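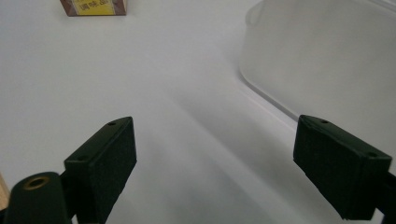

Photo: Babatunde Oyewole

December, late. Second evening lost to the gripper. Pick number 44 went into the log as a success, and so did the next 7, and when I checked the tub I was 7 boxes short. The width sensor had frozen at its last good reading, so the Drolto software believed it was holding something every time it closed on air. I have worked with people like that.

Rebooted. Fine for a while — then the fingers shut on my thumb while I was moving the yellow-labeled box. No blood, some language. Babatunde wrote it up as error 1276, "unexpected object," and I am trying not to take it personally.

Unplugged the thing before touching it again, as I should have the first time. Olen wants 100 clean picks before it ships to Bultport. Tomorrow I swap the sensor cable.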